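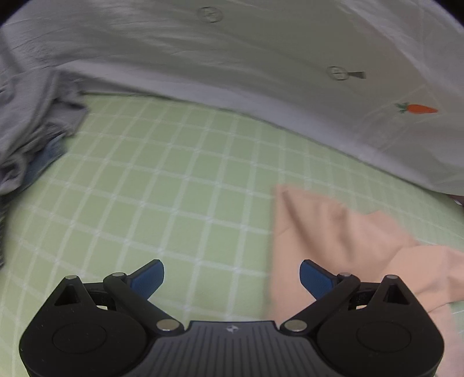

Flistside starts selling hand-held gripper kit, with laundry as the pitch

Flistside opened orders on Thu 26 April for a hand-held gripper that people use to record household chores, so that robot arms can later be trained to copy them. The kit costs $3,230. Buyers who want the recordings cleaned up and labeled can add a service plan at $139 a month.

The company is aiming it at small robotics labs and at appliance makers who would like to say something about robots but don't employ anyone who builds them. Its sales page talks mostly about laundry. Sorting, flattening and folding clothes are, in Flistside's words, "the chores every family wants to hand over."

Families have wanted to hand them over for a long time, and the folding robots shown at trade fairs over the years have mostly gone quiet afterward. Flistside is not selling one of those. What arrives in the box is a tool with two padded fingers, a camera mount, a charger and a carrying case. A person squeezes the handle, picks up a shirt, folds it, puts it down and does it again. The robot is a separate purchase from somebody else.

That point is easy to miss. The headline on the order page reads "Teach your robot to fold in a weekend," and the list of arms the gripper works with sits three screens further down. At launch there are 2 of them, both made by Dravex. Support for other arms is promised for November, with a note that the date "may change."

The weekend claim also needs a closer look. Flistside says a folding skill takes 3,000 recorded tries. Its own guide suggests a comfortable pace of one try a minute, and at that rate the recording alone comes to 50 hours. One person could not do that between Friday night and Monday morning and also sleep. Asked about the math, the company said the figure assumes a team working in shifts.

"We tell customers to invite friends," said Azadeh Hashemi, who runs the product side at Flistside. "The weekend is a goal. Some people will take longer, and that's fine. The data doesn't go bad."

Hashemi was more direct about what the kit can't do. It has not been tested on fitted sheets. Socks work if they are already paired. Baby clothes, she said, are harder than they look, because the pieces are small and the soft fabric bunches up between the pads. She would not give a success rate for any garment, saying it depends on the arm, the table and the person doing the teaching. All of that may be true, but a lab being asked for more than three thousand dollars could fairly expect a number with those conditions attached.

One outside group has used the kit. Kundier, a small research shop that builds sorting software for secondhand clothing stores, had an early unit for several weeks. Its short write-up is kind about the hardware, saying the grip feels natural and the pads hold thin cotton well. It is cooler on the rest. Recordings made under one set of lights did not carry over well to another room, and the team ended up redoing a good share of them. The write-up also says wrists get sore, and suggests swapping people out often. Kundier got its unit free, a fact that appears in the last line.

There are cheaper ways in. Several university groups have put out plans for similar tools that can be made with a 3D printer and parts ordered online. Gagnon, which sells a ready-made gripper of its own, offers a bare version without software and lets buyers keep their recordings in any format they like. Flistside saves recordings in its own format. Exporting them to something else is possible, but only while the monthly plan is active. Cancel the plan and the files stay readable in the Flistside viewer and nowhere else.

Hashemi said that policy is "under review." She gave no date.

Privacy gets one paragraph in the terms. Recordings made at home go to Flistside's servers for cleanup if the buyer is on the plan, and the company may use them to improve its own products unless the buyer opts out by email. There is no switch for this in the app. People who plan to film in a bedroom or a laundry room, with whatever else happens to be lying around, may want to send that email before they start recording.

None of this makes it a bad tool. Labs that already own one of the supported arms and have a few patient people on staff could get good use out of it, and a well-made gripper does beat a weekend of fixing a homemade one. The one-year warranty covers the fingers and the handle, though pads are counted as wear items and are sold in pairs.

The claim that deserves the most doubt is the one about households. A family that bought everything needed to fold its own laundry this way would pay for the kit and an arm, and quite possibly the monthly plan too, then fold thousands of items by hand to get going. Flistside offers a payment plan for the gripper.

Orders ship from the company's warehouse within three weeks. Returns are accepted for 30 days if the seal on the camera mount has not been broken, and the setup guide has the buyer break it in step one.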